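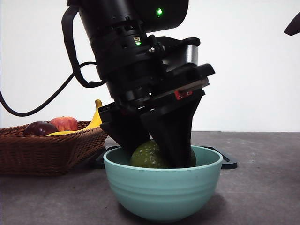 holovko_prints: no, the reprint is not worse than the first edition. Blacks are deeper, I compared them

Books > Photobooks > Stutereck, "Hanach"

gullatberg: disagree. 238 pages and half the shadows are mud. Paid for a first edition in August, keeping it

holovko_prints: mud how? which spread

gullatberg: the ferry ones – p. 2 and the foldout. Zero detail in the coats

slowshutter: mine is number 347 and teh binding cracked already. Thats a bigger problem than shadows imo

holovko_prints: ok the glue is bad, agreed

Contact | Back to top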